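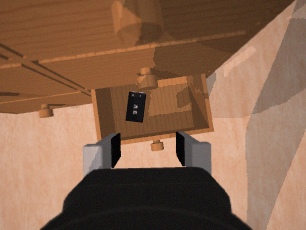 Who signs the checklist when the cell runs unattended overnight?
Whoever released it last, by name. "Night shift" is not a name.

Vonddale drawer cell, pre-run inspection
Inspector: Debora Valentini. Comments by Devendra Solanki.

1. Stop button reachable from the operator's chair. OK.
Comment: reachable by Ryota. Shorter colleagues have views.

2. Speed limit set to 200 mm/s for first run. OK.
Comment: somebody had typed 1,000. It has been changed back and I'm not asking.

3. Finger pads checked for wear, both sides. OK.

4. Drawer knobs tight, no play. FAIL.
Comment: one turns freely. Tape is not a repair – please stop offering me tape.

5. Drawer contents match the item list. OPEN.
Comment: the list says "small black thing". Éabha to supply a noun.

6. Simulated run done before any real one, same drawer positions. OK.
Comment: 3 clean runs in a row required. A run you watched with your coat on counts, provided you watched it.

7. Cycle counter logged. OK, 3,485.

8. Floor tape intact, nothing stored inside it. FAIL.
Comment: Shinji's bicycle. Again.

Result: not released. Items 4, 5 and 8 go back to Shinji Kaneko, who can start with the bicycle. Recheck due in October, same form, pen only.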